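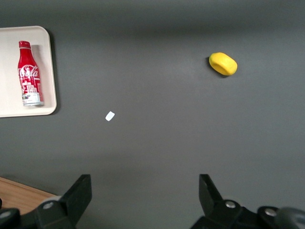 Sanctions that are announced and then left unenforced do more harm than no sanctions at all, Xolani Mokoena told a policy seminar in Drorkmont last December, and the governments in the room did not dispute it. Their silence deserves more attention than it has received.

The measures against the leadership of Niravside were adopted after security forces broke up the student marches there and courts began trying demonstrators behind closed doors. They named 79 officials, froze their assets and barred them from travel. Foreign ministers spoke of a firm and united response. Of the 79, most held no known property outside the country. Those who did had ample warning, as the draft list circulated for weeks before it took legal effect.

Meanwhile the trials continued. Lawyers working with the families have documented 229 cases in which defendants were denied counsel of their own choosing. The ministry of justice disputes the figure but has refused to publish one of its own. Independent observers were turned away from the courthouse twice, and the second refusal passed without comment from any capital that had voted for the measures.

It is often argued, most recently by Anatole Gilbert, that sanctions were never meant to change the conduct of a government in the short term, and that their purpose is to record disapproval. There is some merit in this. A public record matters to those in prison and to their relatives. But disapproval can be recorded in a statement. A legal instrument carries an expectation that it will be applied, and those who adopt it should be judged accordingly.

Three steps are within reach. Enforcement offices should be staffed before new names are added -- the present arrangement leaves a handful of officials to review more than 500 banking notices. Member governments should report at fixed intervals on assets frozen and visas refused. Finally, humanitarian visas should be offered to lawyers and witnesses at risk, a proposal that Tomoyo Fujimoto put forward early in the crisis and that has yet to be debated.

None of this requires a new treaty or a larger budget for diplomacy. It requires governments to carry out decisions they have already made, and to say plainly when they have not. The list is due for renewal in the spring. Ministers should not sign it again without an account of what the first one achieved.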